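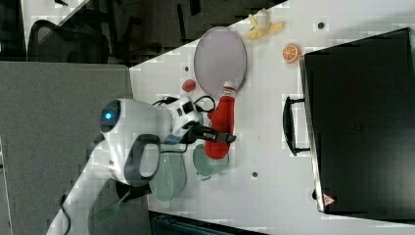
Why Won't the Ketchup Come Out?

You tip the bottle over your fries. Nothing. You wait. Still nothing. You give it one good shake, and now your fries are at the bottom of a lake.

Ketchup does this to everybody, including grown-ups who claim to have a system. The trouble starts with what it's made of: tiny bits of tomato floating in water, vinegar and sugar. When ketchup sits still, those bits lean on each other like sleepy kids on a school bus, and the whole lot acts almost like a solid.

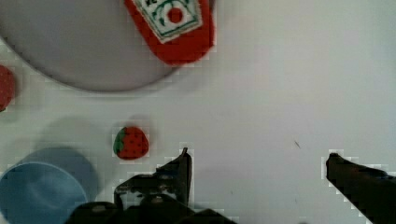 Give it a hard enough push and the bits slide past each other. Suddenly it's runny. Scientists call this "shear thinning," and you can call it that too if you want to be asked to leave the table.

Paint does it. So does toothpaste, luckily, or it would drip off your brush and into your sock.

Water doesn't care either way. Shake it, stir it, shout at it, and it's as runny as before. 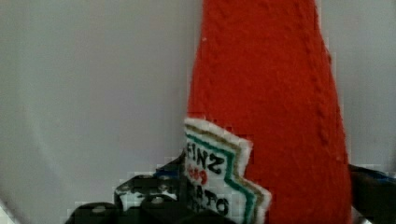

Try it yourself. Put 2 spoonfuls of ketchup on a plate and tilt it a little. Watch for 60 seconds. Now stir hard, 20 times, and tilt it again. Did it slide faster?

Next, try honey. Honey is thick, but stirring doesn't make it runnier. It does make it stickier to be you.

Wash the spoon.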